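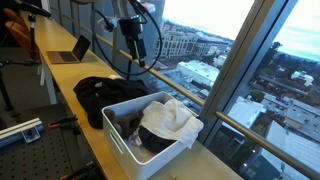

179

# 제8장 창가의 빛

높은 층의 사무실에서는 책상을 창에 바로 붙여 놓는 경우가 많습니다. 바닥에서 천장까지 이어지는 창이 있으면 더욱 그렇습니다. 사람은 밖을 보고 싶어 하고, 밝은 자리를 좋은 자리라고 생각합니다. 그런데 밝은 자리와 일하기 편한 자리는 같은 말이 아닙니다. 이 장에서 우리는 그 차이를 공부합니다.

제7장에서는 벽과 지붕을 통해 열이 이동하는 것을 다루었습니다. 이제 유리를 다룰 차례입니다. 유리는 벽과 같이 열을 전달하지만, 동시에 햇빛을 통과시킵니다. 그래서 계산이 한 단계 더 복잡해집니다. 제7장의 열관류율 개념이 아직 분명하지 않은 독자는 그 부분을 먼저 다시 읽어 주십시오.

## 이 장에서 배우는 내용

- 조도와 휘도의 구별
- 주광률의 정의와 간단한 측정 방법
- 창의 높이와 방의 깊이의 관계
- 눈부심의 종류와 차양의 선택
- 유리의 일사열취득계수

## 8.1 조도와 휘도

조도는 어떤 면에 빛이 얼마나 도착하는지를 나타내는 양입니다. 단위는 럭스(lx)입니다. 휘도는 어떤 면이 보는 사람의 방향으로 얼마나 밝게 보이는지를 나타내는 양이고, 단위는 제곱미터당 칸델라(cd/m²)입니다. 처음 배우는 학생은 이 두 가지를 자주 혼동합니다. 저도 학생 때에 그랬습니다.

책상 위에 흰 종이와 검은 천을 나란히 놓는다고 생각해 봅시다. 두 물건에 도착하는 빛이 같으면 조도는 같습니다. 그러나 흰 종이는 빛을 많이 반사하고 검은 천은 조금만 반사하므로, 휘도는 크게 다릅니다. 사람의 눈이 느끼는 것은 휘도 쪽입니다. 조도계의 숫자만 보고 방이 편안하다고 판단하면 안 되는 까닭이 여기에 있습니다.

컴퓨터 화면의 경우는 조금 다릅니다. 화면은 켜져 있을 때 스스로 빛을 내고, 꺼져 있을 때에는 주위를 비추는 어두운 거울과 비슷하게 됩니다. 켜진 화면이라도 표면에 창이 비치면 글자와 배경의 대비가 줄어듭니다. 이것을 반사 눈부심이라고 부르고, 8.4절에서 자세히 다룹니다.

## 8.2 한 건물의 측정 사례

Udach 시의 Kovach 빌딩은 이 장에서 여러 번 나오는 건물입니다. 우리는 이 건물의 33층에 있는 한 사무실에서 책상 면의 조도를 측정하였습니다. 방은 한쪽 면에만 창이 있고, 반대쪽은 복도와 붙어 있습니다. 측정은 8월의 흐린 날 오전에 하였고, 실내의 전등은 모두 껐습니다.

| 측정 위치 | 조도 (lx) |
|---|---|
| 창가 책상 | 1,272 |
| 복도 쪽 책상 | 200 |

두 책상은 같은 방에 있고 같은 시간에 측정하였지만, 값의 차이가 여섯 배를 넘습니다. 그런데 복도 쪽에 앉는 직원들에게 물었을 때 "어둡다"라고 대답한 사람은 많지 않았습니다. 그 대신에 "창 쪽을 보면 눈이 피곤하다"라는 대답이 있었습니다. 창가의 직원들은 밝기에 만족한다고 하면서도, 맑은 날에는 블라인드를 내리고 전등을 켠다고 대답하였습니다.

이 모순은 다른 건물에서도 관찰됩니다. 블라인드는 내릴 때에는 이유가 분명하지만, 다시 올릴 때를 알려 주는 신호가 없습니다. 해가 지나간 후에도 블라인드는 내려진 상태로 남고, 전등도 켜진 상태로 남습니다. Crenshaw 도서관의 열람실에서도 같은 문제가 있었고, 그곳에서는 블라인드를 위와 아래의 두 부분으로 나누었습니다. 위쪽은 빛을 천장으로 보내고, 아래쪽은 앉은 사람의 눈을 보호합니다.

## 8.3 주광률

하늘의 밝기는 계속 변합니다. 그러므로 실내의 조도만 기록하면 다른 날의 값과 비교하기 어렵습니다. 이 문제를 피하려고 주광률을 사용합니다.

> 주광률(%) = 실내 한 점의 수평면 조도 ÷ 같은 시각의 실외 전천공 수평면 조도 × 100

여기에서 실외의 값은 직사일광을 포함하지 않습니다. 또한 실외의 측정 지점은 주위의 건물에 가려지지 않은 곳이어야 합니다. 도시에서는 이 조건을 만족하는 장소를 찾는 일이 생각보다 어렵고, 보통은 옥상을 이용합니다. 두 사람이 시계를 맞추고 실내와 옥상에서 동시에 값을 읽는 방법이 가장 간단합니다.

높은 층은 낮은 층보다 주광률이 높은 경향이 있습니다. 맞은편 건물이 하늘을 가리는 부분이 작아지기 때문입니다. 다만 방의 안쪽에서는 층의 높이보다 창의 위쪽 끝이 어디에 있는지가 더 중요합니다. 창의 면적이 같아도 위쪽 끝이 높으면 빛이 더 깊이 들어옵니다. 책상 면보다 아래에 있는 유리는 책상 면의 조도에 거의 도움을 주지 않지만, 열은 다른 부분과 똑같이 통과시킵니다.

### 준비 활동

1. 자신이 자주 앉는 자리에서 창까지의 거리와 창의 위쪽 끝의 높이를 잽니다.
2. 전등을 끄고 책상 면의 조도를 오전과 오후에 한 번씩 측정합니다. 몸의 그림자가 조도계에 들어가지 않도록 주의합니다.
3. 같은 자리에서 화면의 방향을 바꾸어 가며, 창이 화면에 비치는 각도를 그림으로 기록합니다.

기록한 값은 8.5절의 계산에서 다시 사용합니다. 조도계가 없는 학교에서는 부록에 있는 Trelel 실습실의 측정표를 대신 사용해도 됩니다. 그 표의 실외 조도는 옥상에서 측정한 값이며, 직사일광을 제외한 것입니다.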